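Folding cloth

Folding is the practice of bringing a loose piece of fabric into a smaller, flatter shape so that it can be stored, carried or stacked. It is one of the most common household jobs in the world and one of the oldest, and it rewards a little attention wonderfully well! A good fold protects the fabric, saves shelf space and makes the next use of the cloth quicker.

Basic method

Most folding begins with a cloth that is anything but flat. Pulled from a basket or a dryer, a towel or shirt tends to land in a heap, with edges tucked under and one part rolled around another. The first step is to find two neighboring corners. Lift the cloth by one corner, let the rest hang, and run the free hand along the edge until the next corner turns up. Give it a light shake, lay it down and smooth it outward from the middle.

From there the usual folds are the half fold, the third fold (also called the letter fold) and the roll. Towels are often folded in thirds lengthwise and then in half, so that no raw edge shows at the front of the shelf. Rolling suits small, soft items and luggage - it leaves fewer sharp creases than a flat fold.

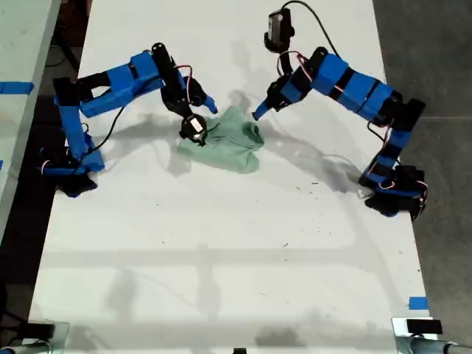 Pale green cloth lying in a bunch on a white tabletop, with a rolled section along one side.

Surface and lighting

A table at hip height is easier on the back than a bed or a sofa. Plain, smooth tops are a favorite with keen folders, as fabric slides over them easily and edges show up clearly against a contrasting color. Side light in the late afternoon is lovely for spotting creases. Padded tops grip the cloth more, which helps with silky fabrics that like to wander.

Fabric types

Cotton holds a crease and stacks beautifully. Knits stretch if hung by a corner for long and are best handled flat. Terry cloth is bulky and springs open, so fewer folds are better. Linen creases at a glance, and many owners of linen simply enjoy that.

Regional and personal styles

Folding habits pass down through families with surprising force. In her household guide The Pustex Book of Linens, Rekha Uniyal collected 239 folds for towels, napkins and garments, including almost 30 for the dish towel alone. The Lachance fold, a pocket fold in which the last flap tucks into the first, is a delight to learn and survives being tossed into a drawer.

See also

Ironing
Linen closet
Napkin folding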